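The first thing Naomi Minja will tell you about her job is that her feet hurt less. She spent eight years on the packing line at Navickas, where the meal trays came down the belt whether you were ready or not, and when the company brought in its first two robot arms she figured (as did pretty much everyone in the break room) that she'd be looking for work by November.

She wasn't. She was asked if she'd like to come upstairs and teach.

What she teaches is the small stuff, the kind of thing you and I do half asleep before our coffee. Opening a door. Setting a tray down without tipping it. The people at Brorine, who write the software, want to see a task done by somebody good at it, over and over, and for one kitchen job they asked for 700 tries. Naomi laughed out loud when she heard that number, and then she went and got a snack.

Jaanus Vanags, who still runs the line downstairs, is slower to warm up to it all. He likes the arms fine, he told me, and his back certainly likes them, but he misses the talk. "You used to have somebody on either side of you," he said, and he looked over at the belt for a good while before asking if I wanted to see the loading dock.

Upstairs the tools are grippers you hold in your hands, and the practice runs go on at a desk with a microwave.
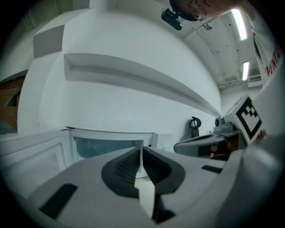
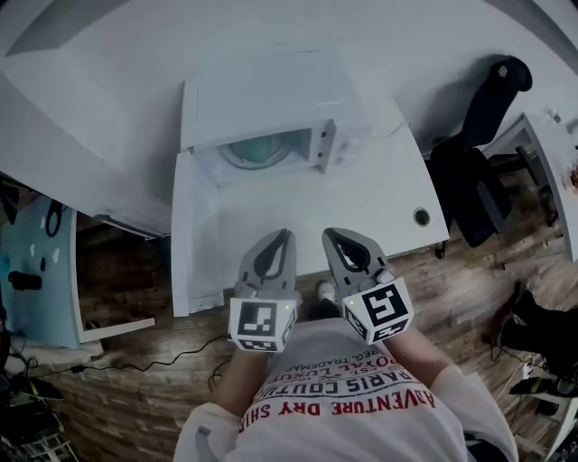
*Drarkside, Winholm. Tuesday, April 9, 2019*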